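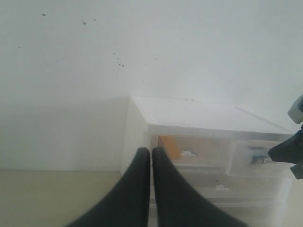
4. Adding a series and getting the episodes in order

Last updated: 10/17/22

Do section 3 first. If you have no library folder yet none of this will work, Barredo just sits there with a gray Add button.

Before you start

Have the disc or files ready, plus the episode list from the box or the booklet. Box is usually right. Booklets for older space shows, less so. Streaming-only shows go in the same way but you skip step 5.

Adding the series

1. Open Barredo. Library tab, then Add Series.

2. Type the title. English or romanized Japanese, either one. Pick one style and stick to it for the whole library, the sort gets ugly otherwise.

3. Choose a type: TV, OVA, Movie, Special. A TV show with a movie sequel is two entries. You link them later (section 6).

4. Enter the episode count. Most one-season shows are 13. If it's still airing put what's been announced and tick Airing. You can change the number later, nothing gets lost.

5. Point it at the folder. One folder per series. Subfolders are fine, but only one level down. Anything deeper gets skipped and there's no warning.

6. Hit Scan. Wait for the bar. Big folders are slow the first time, and anything over 100 files will look stuck near the end. Leave it.

7. Check the list. Every file should have an episode number next to it. Question marks mean it couldn't tell, see Fixing numbers below.

8. Save.

CAUTION: Don't rename files while a scan is running. You'll get doubles, and taking them out is by hand, one at a time.

NOTE: Titles with an apostrophe or exclamation mark sometimes import with junk characters. Click the title and retype it. Fix is planned for March.

Fixing numbers

Mostly happens with fansub-era files where the group put the number in an odd spot, or a show that restarts at 1 for the second season.

1. Right click the episode, Edit Number.

2. Type the right one. Press Enter. Clicking away does not save it.

3. For a whole season at once: select the lot, right click, Shift Numbers. Plus or minus. Second season of a 13 episode show, shift by plus 13 and they line up after the first.

4. Recap episodes. The ones broadcast as 10.5 or whatever. Give them the whole number and tick Recap. Barredo slots it in after the regular episode and leaves it out of the count.

Broadcast order or story order

Some shows aired out of order on purpose. You want both lists.

1. Open the series, Order menu, New Order.

2. Name it. "Story" is fine.

3. Drag the episodes where they go. Drag from the number, not the title. Dragging the title opens the notes box, which is annoying, we know.

4. Set Default to whichever you watch in. First-time viewers should realy be on broadcast order. The mystery episodes spoil each other otherwise.

CAUTION: Deleting an order deletes the notes attached to it. Your ratings stay.

Plot notes and spoilers

Each episode has a notes box. Limit is 400 characters. Past that it stops taking text and doesn't beep or anything, so look at what you typed before closing.

1. Click the episode title.

2. Type the note. Who's on which ship, who has switched sides, which princess it was, etc.

3. Put anything spoilery between double brackets. It gets hidden until the reader has marked that episode watched.

4. Close the box. Saves on its own.

NOTE: Hidden text is hidden in the app only. Export to a text file and it's all there in the open. Check before posting it on a forum.

Sharing with the Starnuldale list

Starnuldale is the shared list. Optional.

1. Settings, Sharing, Sign In.

2. Tick the series you want to share. Default is none.

3. Press Push. Your orders and notes go up, files don't. Ratings only go if you tick Ratings too.

4. To get someone else's order, find the series, press Pull, pick a name. The story order by Mohandas Fernandes for the long pirate and mecha shows is the one most people use and he keeps it current.

5. Pulled orders can't be edited. Copy first, then edit the copy.

CAUTION: Pull with "Replace mine" ticked does exactly what it says. There is no undo. Back up first (section 9).

If something's off

Series shows up twice - you scanned the parent folder as well. Remove the parent, rescan.

Episodes all marked watched - the import from Pavberg does this. Select all, Mark Unwatched, and redo the real ones. Sorry.

Push does nothing - signed out. Sign in again, it drops you after 10 days idle.

Dub and sub files listed as seperate episodes - select both, right click, Merge. The longer file name ends up on top, swap them with the arrow.

Cover art wrong - click it, Choose Other. Remakes get the original's cover nearly every time.

Section 5 is watch parties.

Get Brernudcombe release notes by email. Enter your address to subscribe. Unsubscribe any time.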